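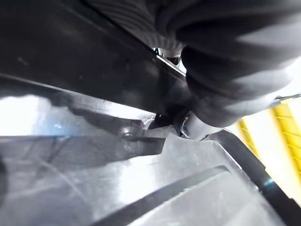 View from the wrist camera, close against a translucent grey plastic surface.

Gripper and Wrist Camera Comparison: Frequently Asked Questions
Last revised 29th April

What is being compared?
The trial sets two grippers against each other on the same arm: the Skiriletti two-finger unit and the Trendelik soft-pad unit. The arm, the controller and the wrist camera remain the same throughout. A second camera position, further back on the wrist, is being tried with both grippers.

Who is responsible for the trial?
Ailbhe Geraghty is responsible for the test plan and the results. Malachy Moriarty is responsible for the arm, the Brarkine controller and all changes of gripper. Requests to alter a test setting should be sent to both.

How many attempts does each gripper make?
Each gripper makes 300 attempts at each camera position. An attempt counts as a success if the item is lifted clear of the container and held for 2 seconds. Items dropped after that time are recorded separately.

Are any results available?
Results have been released for the first camera position only. The Skiriletti unit succeeded in 82 per cent of attempts and the Trendelik unit in 73 per cent. These figures should not be quoted as final until the second position has been completed.

Why do parts of the arm appear in the camera view?
The first position places the lens very near the gripper. At close range a black bar and a grey ribbed covering take up much of the upper part of the view, with a short silver pin below the lowest fold. Participants marking up pictures should treat all of these as equipment and should not label them as items.

How should strong light and shadow be handled?
Pictures with bright white patches or dark bands across the plastic are to be kept. They should be marked "uneven light" and passed on in the usual way. Brightness must not be corrected before marking up.

May the camera be moved during a run?
No. If the camera mount is touched, the run is to be stopped and the camera set up again using the Brennan target card. Attempts made since the last check are discarded.

Can outside groups supply a gripper for testing?
Applications closed in January. Late applications will be held for the next round, for which no date has been set. Applicants must supply the mounting plate and a full drawing of the unit.

Will the pictures be made available?
Marked-up pictures from both camera positions will be released with the final report. Unmarked pictures may be requested in writing from Ailbhe Geraghty.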